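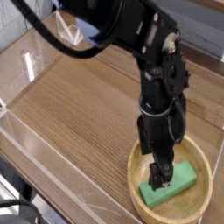 Flarholm Ferry Log: README and Data Card

Summary

The Flarholm Ferry Log is a transcribed record of crossings between Gruvthorpe and the island of Flarholm, taken from the handwritten books kept by the ferry office. The current release holds 4,000 entries drawn from six bound volumes. Each entry describes one crossing in one direction.

The log is maintained by the Gruvthorpe Local Records Office. Chun-yin Hsueh is the data editor. Sadao Amano prepared the transcription rules and is responsible for all readings marked as uncertain.

Contents of the release

crossings.csv: the main table, one row per crossing
remarks.csv: clerks' remarks, linked to the main table by entry number
vessels.csv: names and capacities of the boats in service
rules.txt: transcription rules
changes.txt: record of corrections between releases

All files are encoded as UTF-8. Fields are separated by commas, and any field that contains a comma is placed in double quotes. Empty fields mean that the clerk left the column blank. The word "illegible" is used where something was written and could not be read.

Main table

The main table has 11 columns:

entry: a running number assigned during transcription
volume: the volume number
page: the page number as stamped in the volume
direction: "out" for Gruvthorpe to Flarholm, "in" for the return
vessel: the boat, using the spelling in vessels.csv
departed: time of departure, 24-hour clock
arrived: time of arrival, 24-hour clock
passengers: the count entered by the clerk
freight: freight as described by the clerk
wind: wind direction and strength, in the clerk's own words
status: "completed," "turned back" or "canceled"

Times were copied as written and then converted. Clerks in the first two volumes used a 12-hour clock and often omitted the morning or afternoon mark. Where the order of entries on the page settled the matter, the editors supplied the missing mark. Where it did not, the time was left blank and the original wording was moved to remarks.csv.

Passenger counts include children only from volume 3 onward. Before that, children under school age traveled free and were not entered. Users who compare totals across volumes should take this into account.

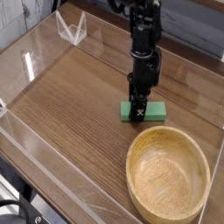

Vessels

Two boats account for nearly all crossings. The Sipos was the regular winter boat and carried both passengers and freight. The Flirura ran during the summer months and carried passengers only, apart from mail. Relief boats appear from time to time, usually in January, when the Sipos was laid up for repairs. Relief boats that the clerk did not name are entered as "relief."

The spelling of Flirura varies a great deal in the volumes. All forms have been brought together under one spelling in the main table. The original spellings have not been kept.

How the log was transcribed

Each page was read by two transcribers working separately. Their readings were compared line by line, and any difference was referred to Mr. Amano. A reading that remained in doubt carries a question mark in square brackets directly after the word or number.

Abbreviations were expanded if they appear in the list in rules.txt. Others were left alone. Local names for landing places were kept as written, including several that no longer appear on any current map. Weights and measures were not converted.

Volume 4 suffered water damage before it came to the Records Office. The lower third of many pages is stained, and the freight and wind columns are the most affected.

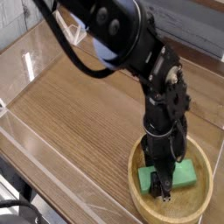
Readings from the damaged pages should be used with care, particularly where a passenger count is followed by a question mark. A summary of affected pages is given at the end of rules.txt. The office intends to review these pages again before the next release, and users who hold copies or notes made before the damage are invited to write to the editor.

Known gaps

Five periods are missing from the log. Three of them fall between the end of one volume and the start of the next, and it is likely that loose sheets were used and later discarded. The other two are the result of pages removed from volume 5. Canceled crossings were recorded unevenly: some clerks noted every cancellation, while others simply skipped the line. The number of rows with the status "canceled" should therefore not be read as a measure of bad weather.

Freight descriptions are brief. "Sundries" is the most common term and was applied to almost anything that fit in a handcart.

Personal information

Passengers were not usually named. Names do appear in the remarks, most often in connection with lost property or unpaid fares. The office has replaced these with initials. Names of clerks and masters have been retained, as they were acting in an official capacity.

Permitted use

The data may be copied, adapted and republished for any purpose, provided that the source is credited. The preferred form of credit is:

Flarholm Ferry Log, Gruvthorpe Local Records Office, edited by Chun-yin Hsueh.

Please state the release used. The bound volumes may be consulted in the reading room by appointment.

Corrections

Corrections should be sent in writing and should give the entry number, the column and the proposed reading. Accepted corrections are listed in changes.txt under the initials of the person who supplied them, unless that person asks to be left out.

Filed under: Local Records, Transport, Open Data
3 comments | 12 shares
Contact the Records Office | © Gruvthorpe Local Records Office | Back to top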